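Orance sets budget for hand-held grippers and spare fingers

24 Jun 2019

Orance has approved the purchase of 36 hand-held gripper tools for its bench work programme, with delivery in two lots. The first lot is due in July and the second follows once acceptance checks on the first are complete. The order was placed with Nullix, which quoted against one other supplier, Skumon.

The programme records manual handling tasks at a tabletop so that the same tasks can later be set up on fixed arms. Until now it has run on a small number of tools passed between benches. According to the planning note issued with the order, waiting for a free tool was the main cause of lost bench time in the past year, ahead of software faults and operator training.

The unit price was not published. The note does give the allowance for wearing parts, set at 83 euros per tool per year. This covers finger pairs, grip pads and fixings. Motors are not included, as the tools are closed by hand.
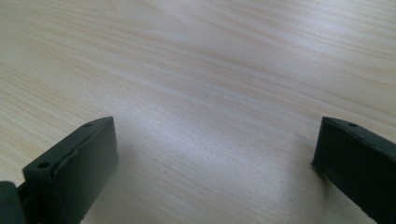

Gripper fingers open over a wooden tabletop. Each has two small round holes along its top face.

Fingers and pads are budgeted separately from the tool body. Orance expects to replace pads after 4,000 grasps, or earlier if the edge lifts or the surface becomes polished. A finger pair will be changed if the tips no longer meet squarely when closed. Bodies are to be kept in service for three years, after which the position will be reviewed.

Skumon's offer was lower on the initial order but priced the fingers and body as a single assembly. Over three years this came out higher, as a worn pad would have meant replacing the whole front end. Nullix will supply pads as loose stock and has agreed to hold the part numbers unchanged for the length of the contract.

Bench surfaces were also considered. A proposal to fit matt covers to all tables, to cut down reflections from overhead lighting, was costed and put back to next year. The present tables will stay in use, and lamp positions will be adjusted where glare affects the recordings.

The tools will be shared between the main site and the Żak workshop, which takes the larger part of the first lot. A stock of 127 spare pads will be held at Żak and issued against a returned part. Requests for tools from the second lot should give the bench number, the planned hours per week and the name of the task set.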